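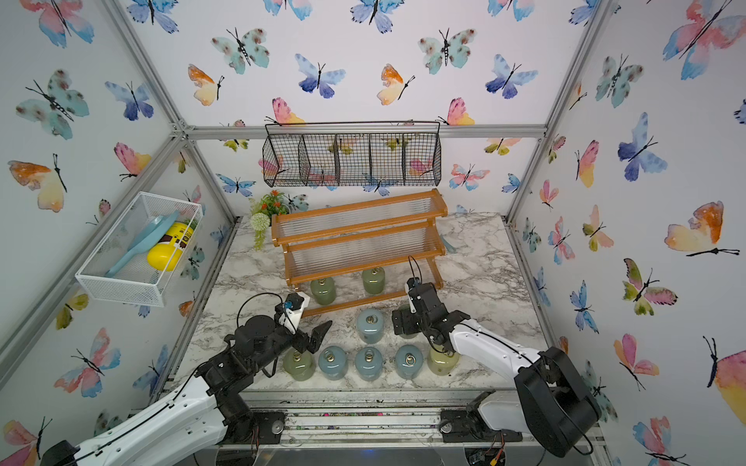 Budgeting a second two-arm cell, limit 700 dollars excluding the arms. The first has an aluminum frame, both bases on one metal rail and a wrist camera on the left arm and a camera mount on the right. Parts to be handled are jars with a ring handle on top. Do I buy new grippers, or keep parallel jaws and spend on the rail?
Storenness

Pandey
Keep the jaws. A ring handle gives them a defined grip point. Put 200 into a rail cover, as your wiring and boards sit exposed under the track and there is debris on it already. Order 4 spare finger sets with the frame; shipping is charged per order.

Jitus
depends on the jar weight, check payload at full reach first

Stokaritz
Agree with Pandey on the jaws. Allow 2 spare camera cables as well. Lead time on ours ran into November.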